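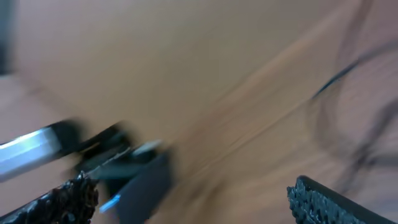
4.2 Dropping frames the policy can't use

I'll admit I put off writing this section, as it covers the least glamorous part of Vevis, and also the part I changed my mind about most often. Our first version fed every wrist frame to the policy. Whatever the camera saw, the network got, sharp or smeared, and I figured a big enough encoder would sort it out on its own. It sort of did! Slow reaches were fine. Fast swings were another story: the predicted grasp point would wander off across the table and then snap back once the arm slowed down (Griet Leemans named these "yo-yos" in our lab notes, and the name stuck).

So we built a gate. For each frame we take the joint velocities, work out how far the table plane should slide through the view during the exposure, and call that the expected smear. If it's over a threshold, the frame gets flagged and the planner keeps going on its last good estimate, pushed forward with plain kinematics. The gate lives in Semple, our middleware layer, so neither the policy nor the low-level controller has to know it exists.

One wrinkle took me weeks to sort out. The fingers move with the camera, so they can stay fairly crisp while the tabletop behind them turns to streaks. Our earlier sharpness score was computed over the whole view, and the bumpy finger pads kept fooling it: lots of fine texture, great score, useless background. Figure 3 shows why I finally gave up on that score and masked the gripper out.

Figure 3. Wrist view with strong motion blur on the tabletop. The textured pads keep much more detail than the wood grain or the cable behind them.

We tuned the threshold by hand on 354 episodes from the Tosamby set and then left it alone. The test set has 1,307 episodes, all recorded on the Gakement bench with the same gripper. I tried learning the threshold too, and it landed so close to the hand-picked value that I dropped the idea and kept the simple version.

There's a catch, of course. If the arm swings for a long stretch, the planner is running blind the whole time, and small errors in the kinematics pile up. We cap that at 40 flagged frames in a row, after which the controller slows the arm until a usable frame comes in. Cables are still a headache, as they can shift during a swing and the pushed-forward estimate has no idea. We come back to that in Section 5.3.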